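Foltham's Saturday repair morning began with two tables and a kettle. It now fills the old library from 10am, and by December the queue for sewing help was reaching the door.

Chathurika Biswas handles the mending side. Most of what she sees is simple: split seams, lost buttons, coat linings that have gone at the armhole. She charges nothing for the work and asks people to pay for thread. Zips take longest, and she will turn one down if the fabric around it has worn thin. 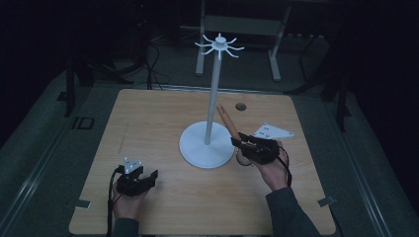 A white stand with eight curved hooks.

Chaiwat Klinhom looks after lamps, toasters and radios. He kept a record last year and got 86 items going again. Another 25 went home as they came, usually for want of a part. Glued casings are his main complaint - he can often find the fault but can't reach it without breaking something.

Both would like a second morning each month. The room costs £13 an hour, and the tin by the door covers that in most months.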